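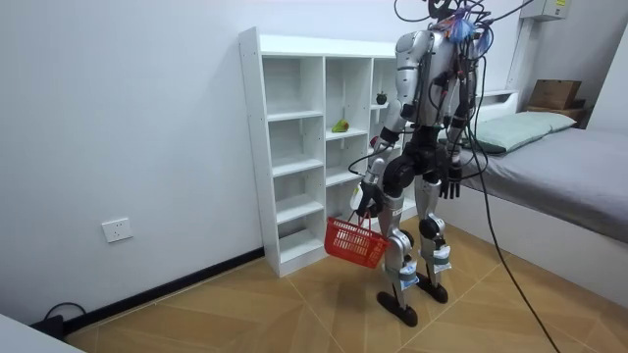
Figure 1 – Robot humanoïde devant l'étagère, panier rouge en main.

2.3 Poste de préparation des paniers

L'étude porte sur l'introduction d'un humanoïde dans l'activité de préparation de Ciston, en remplacement partiel du prélèvement manuel. Le relevé a été effectué en novembre, sur 200 paniers répartis en 12 séries. Le robot tient le panier par l'anse et se place face aux casiers. L'alimentation et les données passent par câble, ce qui limite la zone de déplacement.

2.4 Effets sur le travail des préparateurs

Avant l'essai, trois préparateurs assuraient l'ensemble du cycle : lecture de la commande, prélèvement, contrôle, dépose. Le logiciel Durkeo transmet désormais la commande au robot. Les préparateurs conservent le réassort des casiers, le contrôle du contenu et la reprise des erreurs. Neuf paniers ont demandé une reprise complète, le plus souvent pour des fruits posés trop au fond du casier.

La marche diminue, la surveillance augmente. Deux préparateurs jugent l'attente entre deux paniers plus fatigante que le prélèvement – point absent de la grille d'analyse initiale, ajouté après le premier entretien. La gestion du câble au sol constitue une tâche nouvelle, non prévue dans la fiche de poste. Elle est traitée en 3.1 avec la formation proposée par Ukier.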